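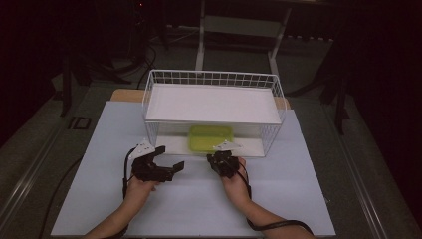 FORKCOMBE, Feb 12, 2025

Home | Meetings | Allotments | Hall | Contact

Forkcombe Allotment Association: minutes of the site meeting

Chair: Wendy Ashworth. Minutes: Leandro Robles. Apologies were received from the plot 14 tenants.

1. Previous minutes
Agreed and signed. The word "culvert" in item 3 to read "ditch".

2. Water supply
The meter at the lower gate read 2613 at the last inspection. The stopcock on the east run is stiff and will be replaced before the supply is turned back on in April. Mateos has quoted 816 pounds for the valve, a new standpipe and labour. Quote accepted. W. Ashworth to confirm in writing.

3. Storage tank
The Sirnus tank holds around 1000 litres and has a hairline crack below the overflow. Members discussed patching against replacement. L. Robles to obtain a price for a replacement from Bretus. Item carried forward.

4. Paths
The main path is to be kept clear to the full width of a barrow. Wood chip may be taken from the heap by the gate but not stored on the path overnight. Two tenants have been written to.

5. Rents
Rents unchanged for the coming year. Invoices to go out with the April newsletter.

6. Any other business
A request for a second bonfire day was refused. The lock code will change after the valve work is finished.

Next meeting: April, date to be posted on the gate.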